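Old tower: recycle it or keep it going?
Home Computing > Repairs and Upgrades
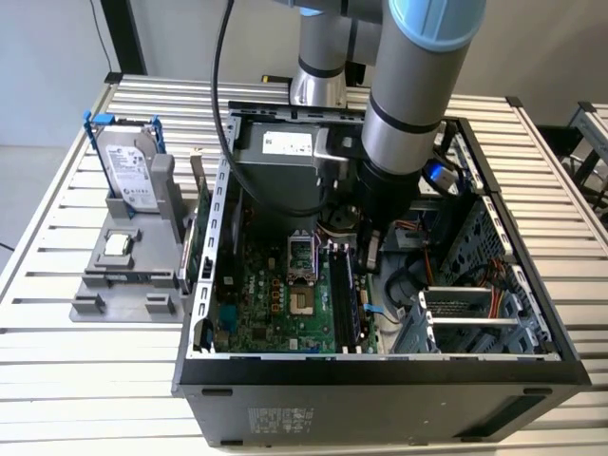
tdaher
Posted Jul 24, 2025
The machine has been my main desktop for 12 years. It's a Kotora office tower I bought from an employer that was closing a branch. I use it for email, household accounts, scanning and a big folder of family photos. Lately it takes a long time to start and it has shut itself off twice in the middle of something. No blue screen, it just goes dark.

The shop in town, Lindgren, wants $28 to look at it and says they would probably recommend a new machine anyway. I had them quote me for a replacement with the files moved over and it came to $1,486. That seems like a lot for email and accounts.

Should I put money into this one or let it go? I can follow instructions and own a screwdriver.
Tamer Daher

oakridge_pete
Replace it. A power supply that old has done its job, and if it's shutting off with no warning that's the first thing I would suspect. You could swap it, but then the drive goes, then the board. I went through this with my mother's computer and spent more in parts over two years than a decent used one would have cost.

The quote is too high though. You don't need that much computer.

mabel_k
I disagree with Pete. Sudden shutoffs can be heat. When did you last clean the dust out of the processor cooler? Twelve years of dust and dried-out thermal paste will do it, and the fix costs less than lunch.

Slow startup is a separate problem. If it still has the original spinning hard drive, put in a solid state drive. That one change makes an old machine feel usable again.

tdaher
Original drive, yes. I vacuumed the front vents a few times but never opened it up.

mabel_k
Then open it up. Unplug it, hold the power button in for a few seconds, lay it on its side and take the panel off. Use canned air and keep the fan blades from spinning while you do it. Don't put a vacuum hose in there.

For the paste, twist the cooler a little before you lift. On some boards the processor will come up stuck to it if you pull straight.

rstubbs
Before any of that, back up the photos. Today. Two copies, one of them not in the house. Everything else in this thread can wait.

oakridge_pete
Agree with rstubbs on the backup.

Still don't agree on the repair. There's also the operating system. A machine from that time won't pass the requirements for the current version of Windows, and support for the old one ends this fall. You'd be doing banking on something that isn't getting security fixes.

mabel_k
He can put Linux on it. Email, scanning and a spreadsheet all work fine.

oakridge_pete
Scanning works fine if the scanner is supported. What model is it?

tdaher
It's a Hultov flatbed, fairly old too. I copied the photos to an external drive last night and my daughter is taking a second copy home with her on Sunday.

rstubbs
Good. Try Linux from a USB stick before you install anything. You can boot from it, plug in the scanner and see if it shows up. Nothing on the drive gets changed unless you tell it to install.

Greta_in_Ohio
Check the used and refurbished places too. I got a three-year-old business desktop from Wernanero with a warranty and it was a fraction of that quote. It came with the current Windows already on it. I would not spend anything on the old one beyond a can of air.

mabel_k
That's fair for a main machine. I'd still clean the old one and keep it for the scanner. A lot of these get thrown out when they only need an hour of work.

tdaher
Update. I opened it last weekend and the cooler was packed solid with gray fluff. Cleaned it, new paste, put it back together. It has run every day since and hasn't shut off yet, so I'm not buying a power supply for now. Startup is as slow as before.

The scanner does show up in Linux – the preview is slower than I'm used to, but the scans come out fine. I'll look at the refurbished ones in September and decide about the drive then.

oakridge_pete
Glad it's running. Keep the backups current, and I'd still do the banking on something newer.

rstubbs
If it goes dark again, write down what it was doing and how long it had been on, and post it here.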